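Sep 6, 2024

Home at last, feet aching, far too much tea in me and still wide awake, so I may as well write it all down. The new Relbridge workshop is open! We have been talking about it since April, and this morning there was an actual queue outside, children hopping about on the pavement and one small boy in a cardboard helmet who wanted to know if he could sleep there.

Ustyna did the welcome. She had written two pages and used perhaps four lines of them, then gave up and just told everyone to come in and touch things. Much better. Hala had the beginners' coding table and I was meant to be helping her, but she hardly needed me. Eight children at a time, sharing the Skorero kits, and by the second group they were teaching each other. One girl made her buzzer play the first bit of a nursery rhyme, got a note wrong, and wouldn't leave for lunch until she had fixed it. I could have hugged her.

I must remember to ask Bayu where he bought the little screwdrivers. Ours are all chewed up and his are lovely. 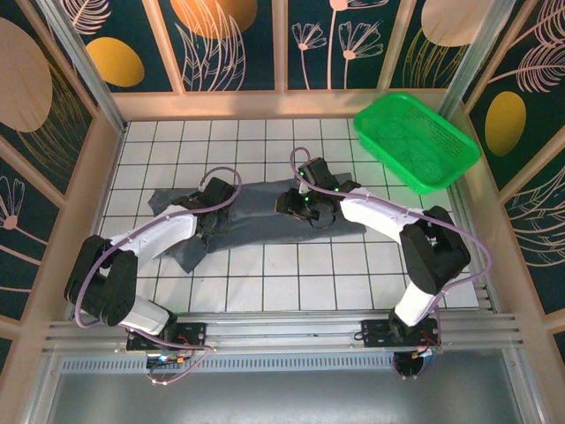
After lunch came the Boiko challenge, which I'd been looking forward to all week. Four teams, ten minutes each, build something that carries an egg up a ramp. Hnat's group from Fovermont had a wonderful lopsided thing with a spoon on the front — it went up backwards, but it went up! The egg survived. The next one didn't, and I was on my knees with kitchen roll while Orysia explained to the parents that this was all part of learning. She kept a perfectly straight face.

We didn't win anything, and I don't mind a bit. Hnat wants us to enter the proper league next year and I said yes before he had finished asking. Entry forms to find, and somebody will have to drive the van (me, I expect).

Nearly 1,000 leaflets were printed and there is one thin bundle left on my kitchen table. Hala rang just now to say the Saturday club list is full and could I do the early session as well. Of course I can! Need to charge the spare batteries tonight, and buy more eggs.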